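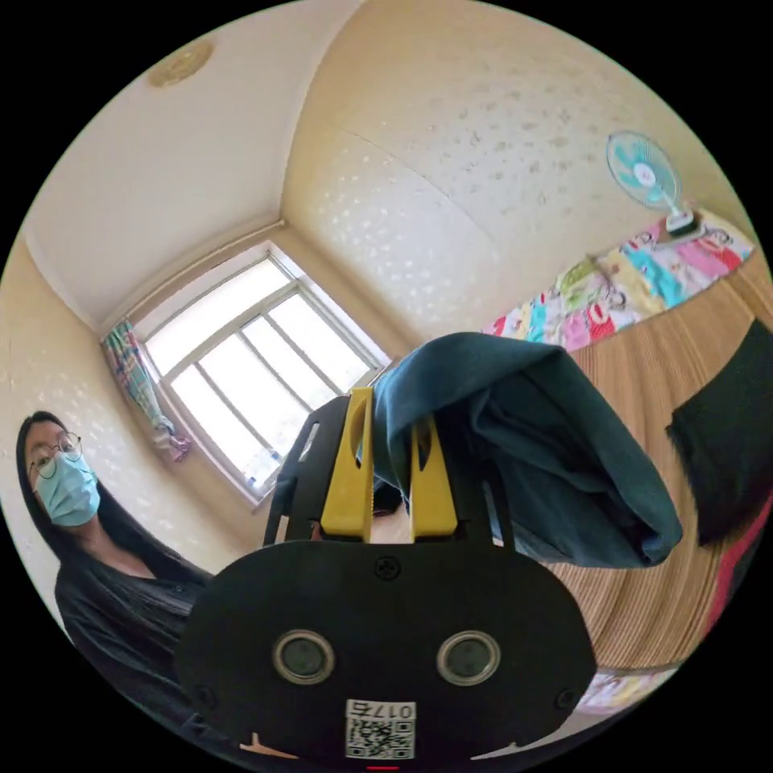 Dark teal cloth, lifted.

Studio > Notebook > Costume and set

Sunday, 4 p.m. Second day on the Drotov spread, the haunted boarding house one. Urs Frei wants the widow's veil longer, so I cut a new one, 60 inches, and dipped the edge in cold tea. Too brown. Second dip at half strength came out closer to old paper -- keep that one.

Tried three collars on the form. The tall wired one from Hofstetter stands up fine but throws a hard shadow on the chin under the key light. Moved the lamp back and dropped it to 500 watts. Better, still a bit stagey.

Stripes for the undertaker's trousers: painted 11 on the left leg before the fabric medium ran out. Odlow has more, call Monday. Don't thin it this time, it bleeds.

Wig powder gets on everything black. Lint roller goes in the kit bag.

Still open: gloves, the cracked mirror, and whether Ullinent will lend the iron bed for the attic shots.

Filed under: wardrobe, gothic, photo shoots
27 shares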